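How to collect sink demonstrations you won't have to throw out

Every few months somebody tells me their policy will clear a kitchen sink if we just give it more data. I have heard this at Lindlow and I heard it again at Travent, and I still don't buy it. What follows is how I'd record a set of sink demonstrations if you have to, with notes on where I think the effort gets wasted.

1. Write the task down first

One sentence, taped to the operator's desk. "Pick up the dish in the basin and put it on the counter" will do. If you can't say when an episode is finished, your labels will wander. Nidia Benavides and I once argued for an hour over whether a bowl half on a plate counted as a success, and by then we had 40 episodes labelled both ways.

2. Pick a few objects and mean it

You want shapes that fail differently: a bowl, a spoon, a sponge, a cup. Leave the ordinary kitchen clutter on the counter too. A model trained in a bare kitchen learns a bare kitchen.
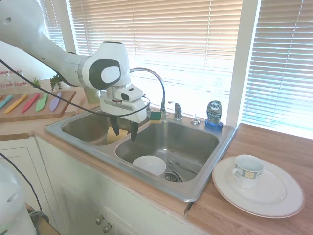

Fingers over the left basin, with a sponge under them and the bowl and spoon in the right.

Metal on metal is hard. A spoon lying in a stainless basin is mostly reflections, and I'd want it in the set from the first session. Leaving it until the numbers look good is how people fool themselves.

3. Check the wrist view before you check anything else

Open the wrist stream by itself, full size, and flip through it with the arm parked in several spots. Look for glare. A window behind the sink can white out a good chunk of the view, and the chrome throws colours from nearby objects back at the camera. The stock exposure setting may be fine for you. I wouldn't assume so.
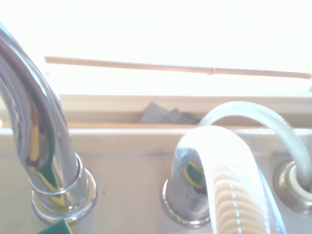
Nga Cù wrote in to say I'm too hard on glare, and that a policy meant for real kitchens ought to see plenty of it. Fair enough, as long as it's spread through the set. If all your cup episodes are bright and all your bowl episodes are dim, you've taught it the time of day.

4. Change one thing between episodes

Reset by hand. Turn the cup, roll it, lay it on its side with the mouth facing another way. Keep a log of which thing you changed. We use Mạch for this but a spreadsheet works just as well, whatever the Mạch people say.
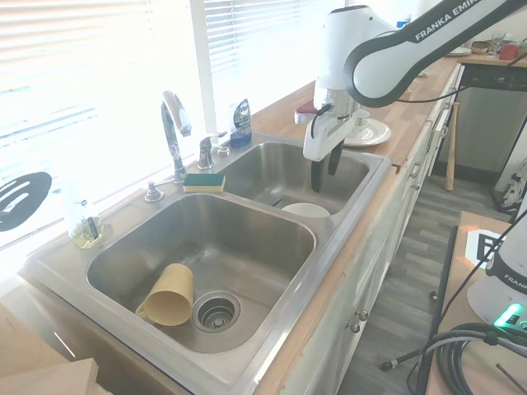
Tan cup on its side in the large basin, white bowl in the small one.

Operators drift toward starts they find easy. Swap them out every 40 episodes and compare the starting positions. If one person's cups all point the same way, have them redo a batch.

5. Keep the fumbles

A missed grasp followed by a recovery is worth keeping – mark it, don't trim it. A missed grasp followed by the operator giving up is a failure and gets its own label. Don't let anyone quietly delete those. Our target was 2000 episodes and we finished with 1284 I would defend, and I think the smaller set is the better one.

6. Line up the fixed view every session

Save a still from the fixed camera and compare it with the last session's at the same zoom. Use things that don't move, like the drain, the cabinet knobs and the base of the tap. If they've shifted, recalibrate before you record. 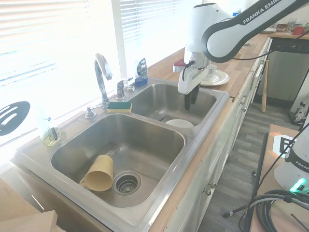 Mug on its side beside the drain strainer, gripper over the right basin.

7. Hold some back

Set aside whole sessions for testing. Splitting at random by episode puts near-twins on both sides and gives you a lovely score that means very little. Zorkport's export tool splits at random by default, so change that setting before you hand the files over, and write the session names in the readme where the next person will find them.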